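Table manners, by the numbers
28 Nov 2021

The Lumstead group has spent the spring teaching a policy to clear a table, and has learned mostly about plates. The training set is 400 demonstrations recorded with hand-held grippers, one per hand, so the person doing the clearing sees roughly what the arm will later see and suffers the same clumsy fingers.

The first round used plain white crockery on a plain grey bench. The policy did beautifully, then met a patterned tablecloth and tried to pick up the pattern. Round two was therefore recorded in living rooms, with whatever was in the cupboard.

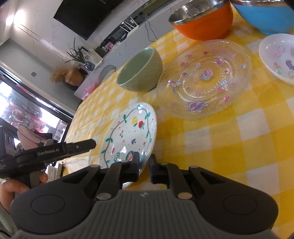
Fruit-patterned plate, stickered glass, yellow checks: the round two crockery.

Clear glass remains the villain. On 24 held-out trials with opaque dishes the policy missed 4. On 24 with glass it missed rather more than we care to print before the Wavura workshop in December. Stickers seem to help, presumably by giving the encoder something to look at besides the tablecloth, though we haven't yet run the same plates without them. Skivuslow, our baseline, ignores glass altogether and so has never broken any.

The ablation on wrist-view cropping is still running. Anyone with ugly dinnerware to lend can leave it in the Krajewska lab, labelled, with no sentimental value attached.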